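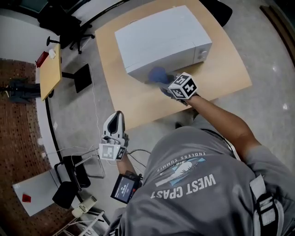

Figure 4. White microwave oven on a table, hand at the lower front edge.

Section 3: Placing and Setting Up Your Plendus Countertop Oven

Read this section before you plug in the oven. It covers where to put the oven, how to connect it to power, and what to do before you heat any food. Cooking times are in Section 5.

3.1 Choosing a location

The oven is made for countertop or table use only. Do not build it into a cabinet or place it over a range.

1. Pick a flat, level surface that can hold the oven and the heaviest dish you plan to use. If the table rocks when you lean on it, choose another one.
2. Leave 2 inches of open space on each side and at the back. The top needs more room. Do not put the oven directly under a shelf that traps steam.
3. Keep the oven away from the sink, the stove, and direct sunlight.
4. Check that the door can open all the way without hitting a wall or a faucet.
5. Make sure the power cord reaches the outlet without being stretched.

Note: Radios, cordless phones, and wireless routers may pick up interference while the oven is running. Moving them to another part of the room usually clears it up.

CAUTION: Do not remove the feet from the bottom of the oven. They keep the lower vents open.

3.2 Unpacking

1. Open the carton from the top and take out the paperwork and the upper foam.
2. Lift the oven out by its base. Do not lift it by the door handle. Two people should do this if the carton is on the floor.
3. Take out all packing material from inside the oven, including the tape on the turntable ring.
4. Peel the clear film off the outside of the door.
5. Look for dents, a bent door, or broken hinges. If you find any, stop here and call the store where you bought the oven.

CAUTION: Do not peel off the light brown cover on the inside wall of the oven. It is not packing material. It protects the part that sends energy into the cooking space, and the oven must not be used without it.

Keep the carton until the return period is over. Ovens sent back in other boxes are often damaged on the way, and the warranty does not cover shipping damage.

3.3 Moving the oven into place

1. Unplug the oven and take out the glass tray.
2. Set the oven down a little forward of where you want it.
3. Push it back slowly with both hands low on the body, keeping pressure off the door and the control panel.
4. Check the gap at the back again. The cord should hang free and should not be pinched behind the oven.

3.4 Connecting to power

The oven needs a grounded three-prong outlet on its own circuit. If it shares a circuit with a toaster or kettle, the breaker may trip when both are on.

1. Turn the timer to 0 and close the door.
2. Plug the cord straight into the wall outlet.
3. Open the door. The inside light should come on.

WARNING: Do not cut off the grounding prong. Do not use an extension cord, a power strip, or a two-prong adapter. If you do not have a grounded outlet, have an electrician put one in.

3.5 Fitting the turntable

1. Set the roller ring in the round track on the oven floor.
2. Lower the glass tray onto the center hub. Turn it slightly until it drops into place.
3. Spin the tray by hand. It should turn freely and stay level.

Never run the oven without the ring and tray. If the tray is cracked or chipped, order a new one before using the oven again.

3.6 First run

A short test with water will show that the oven is heating.

1. Put one cup of cold tap water in a microwave-safe mug. Do not use metal or a mug with a metallic rim.
2. Place the mug on the tray and close the door until it clicks.
3. Set the power to High and the timer to 2 minutes.
4. When the bell sounds, wait a moment before opening the door.
5. Take the mug out with a pot holder. The water should be hot.

You may notice a faint smell the first few times you use the oven. Open a window and it will fade. A low hum and a soft click at lower power settings are normal.

CAUTION: Do not run the oven empty.

3.7 If the oven does not start

Light does not come on: Check the breaker, then try a lamp in the same outlet.
Light comes on but there is no heat: Close the door firmly and set the timer again.
Tray does not turn: Lift it out and check that the ring is seated in the track.
Breaker trips: Unplug other appliances on the same circuit.

If the problem continues, unplug the oven and contact Plendus Service. Do not take off the outer case.

Section 3 revised February 4, 2023. Continue to Section 4, Controls and Settings.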